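The Row
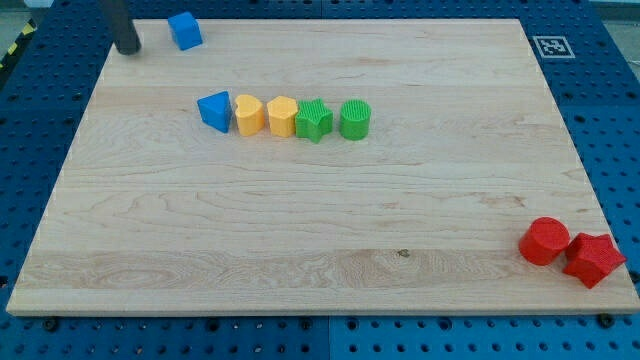

The row as the arm left it, with two reds in the near corner.

Huệ Mai did not believe in the word "intermittent." She had been fixing machines long enough to know it meant somebody had stopped looking.

"It's intermittent," said Zeyu Cao.

He had the log open on the bench computer and his coat still on. The arm stood over the maple board with its red light on, one finger down near the corner by the blue cube. The safety stop had held it there since lunch.

"Tell me what it says it did," Huệ said.

"It says it finished. Row complete, force normal, arm parked." He scrolled. "Run 326. All green."

"And is it parked?"

Zeyu looked at the arm. It was a foot from where it parked.

"No," he said.

The shop had bought the software from Tultov, and Tultov had sent a binder with it. The binder said the system knew at all times where its hand was. Huệ had read that line twice and put a pencil mark beside it. She had worked with people who couldn't say as much.

She called Karlijn Coppens at Tultov and put her on the speaker.

"Could the board have moved?" Karlijn asked.

"It's bolted."

"Could someone have leaned on the table?"

"Nobody was in the cell. The gate was shut. Your log says the gate was shut."

"Then I'd trust the log."

"Your log says the arm is parked," Huệ said. "I'm looking at it."

There was typing on the other end. Karlijn said that these things sometimes cleared on a restart, and that a patch was coming in February. Huệ thanked her and hung up before she could hear what the patch was called.

Zeyu had his hand on the reset key.

"Don't," she said.

"She said to restart."

"She'd like us to. Then it goes home, the light turns green, and we've got a good run and no fault. How many times did you restart it this week?"

He took a while to answer. "I didn't write them down."

Huệ pulled a stool up to the fence and sat. The row bothered her. Triangle, heart, hexagon, star, cylinder — tidy enough that a visitor would have clapped. Suqin Tang had brought visitors through that morning, and they had clapped. But the job sheet clipped to the gate asked for a row of seven, with the reds on the end, and the reds were down by the near corner, the star with a point almost over the edge.

"It thinks it placed those," she said.

"It did place them."

"It put them down. It thinks they're in the row." She held the job sheet up against the fence. "Somewhere after the green cylinder it lost track of where the board was. It kept going and marked every step done. It would have gone on marking them done with the gripper through the fence."

Zeyu took off his coat at last. He went back through the log more slowly, and this time he read the lines he usually skipped. Before each pick, the camera was supposed to find the square tag on the table and work out its position from that. Before the first red block, it hadn't found it. The software had waited 700 milliseconds, given up, and filled in a guess.

"It doesn't flag that," he said. "It just writes 'position confirmed.'"

"Confirmed by who?"

"By itself."

She wrote that down in the fault book, in pen, with the date, 2018-01-06, and the words as he had said them. Then she took the lockout tag off its hook and hung it on the main switch, and put the key in her shirt pocket.

Suqin came down at four. There was another group tomorrow, from Primine, people with money. She looked through the fence at the blocks.

"It looks fine to me," she said.

"It looked fine to it, too," Huệ said.

"Can it run tomorrow or not?"

"It can run. I wouldn't want anyone standing near it, and I wouldn't want to be the one who told them it knew where its hand was."

Suqin asked if that was going in writing. Huệ turned the fault book around on the bench so she could read it. Suqin read it to the bottom, then asked Zeyu for the phone number at Primine, and went out into the hall to make the call.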